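Chapter 7
Cloth Around the House: Fibers, Weaves, and Prints

Pick up the nearest piece of fabric and give it a gentle tug. Does it stretch? Does it spring back? You have just run your first textile test, and there are plenty more to come in this chapter!

People have been spinning thread for thousands of years, and the basic idea is still wonderfully simple: twist short fibers together and they hold. In Section 7.1 we visit the mill town of Drinthorpe, where 270 looms once ran under one roof, and follow a bale of cotton from the loading dock to the finished bolt. Section 7.2 turns to pile fabrics (fleece, velvet, plush) and to the ways color gets onto cloth.
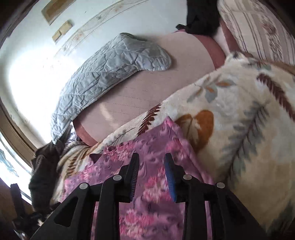
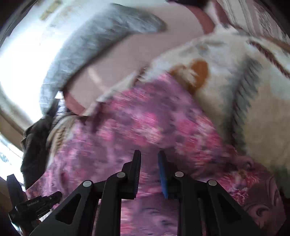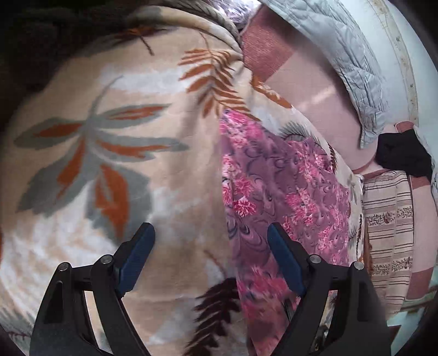
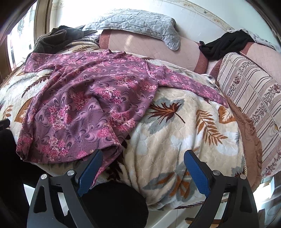 Figures 7.1 to 7.4. Soft furnishings and fabrics on a bed.

A dye soaks into the fiber, while a pigment sits on top and needs a binder to hold it there. Try the Hsu rub test on page 553: 40 strokes with a damp white cloth, then compare the stain with the gray scale inside the back cover.

Key terms: staple, filament, warp, weft, pile, binder, colorfast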